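24/03/2023 – for release straight away, and please pass it on to anyone who likes picking things apart

**Burberg 3 is out: write your own text adventure, then let strangers break it**

Hello from the very small outfit behind Burberg! I'm the one who writes the code, answers the mail and, today, writes the press release, so forgive me if it sounds more like a letter.

Burberg is a free tool for making text adventures that run in a web browser. You write rooms, objects and puzzles in a plain text file, Burberg turns the file into a single page, and you put that page wherever you like. Players type OPEN DOOR or ASK GUARD ABOUT KEY and the game answers. Version 3 is ready to download as of this morning, and I'm more excited about it than I've been about anything since I got the first parser to understand the word "it".

The big change is the parser. The old one read two words and gave up, so PUT LAMP IN BOX got you a shrug. The new one handles whole commands, lets you chain them with THEN, and asks a sensible question when it's stuck ("Which lamp, the brass one or the broken one?"). It knows more than 200 verbs out of the box, and you can add your own with one line each. You can also take verbs away, which I did in my own game after a tester spent an entire evening trying to EAT everything.

Also new:

- UNDO goes back 20 moves. It used to go back one, and I got a lot of mail about that.
- Saved games live in the browser, with 5 slots per game. You can export a save as a short code and send it to a friend.
- Hints can be layered, so the first is a nudge and the last gives the whole thing away. Authors choose how many layers there are.
- Blank lines in room descriptions now stay where you put them. If you ever stuffed your text with spacing codes to make it look right, you can take them all out again. I'm sorry it took so long!

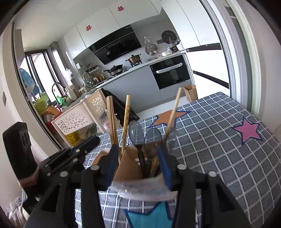 Huerta wrote back after a week with the test version that the hints were the part worth waiting for, and that the old games ran without a single edit except for one room where a door had been given the same name as a cat. I've since fixed that one. Doors and cats may now share a name, and the parser will ask which you mean.

To show what the new version can do, I'm putting out a game with it. It's called Skinura, and it takes place in a flooded library where the books have been moved to the top floor in no order anyone can explain. There are three endings. I like the second one best, but it's the hardest to reach and I may have been a bit mean about the ladder. The full source comes with the download, comments and all, so you can open it up and see how each puzzle was built. Some of my comments are just me arguing with myself about commas – I left them in.

Old Burberg files should open as they are. If yours uses custom verbs, run the checker first (it's under Tools, then Check My Game) and it will point to any line that needs changing. The most common one is a verb that's now built in, and deleting your version normally clears it up. Please keep a copy of your old file before you start. I say this as a person who once wrote over an entire castle.

A few things didn't make it. Sound isn't in yet. Neither is a proper map view, although there's a rough one hidden behind the MAP command if you want to poke at it. It draws diagonal exits badly and gets very confused by elevators. I'm hoping to have it in decent shape by June, along with a way to print your game's rooms as a list, which several teachers have asked for.

We're also starting a small game jam to go with the release. The theme is Bultwood, and that's all I'm going to say about it: it can be a town, a forest, a person, a brand of soup, whatever the word does for you. Entries have to be made in Burberg 3 and be finishable in one sitting. There are no prizes, but I'll play every single entry to the end and write to each author with what I thought, including where I got stuck.

Burberg 3 is free for personal and classroom use, and games you make with it are yours to share or sell. You don't need an account. Reviewers and bloggers are welcome to quote any part of this, borrow the Skinura source, or write to me through the contact form on the Burberg site with questions. Bug reports go to the same place. Please include the exact command you typed, spelling mistakes and all, and the name of the room you were in.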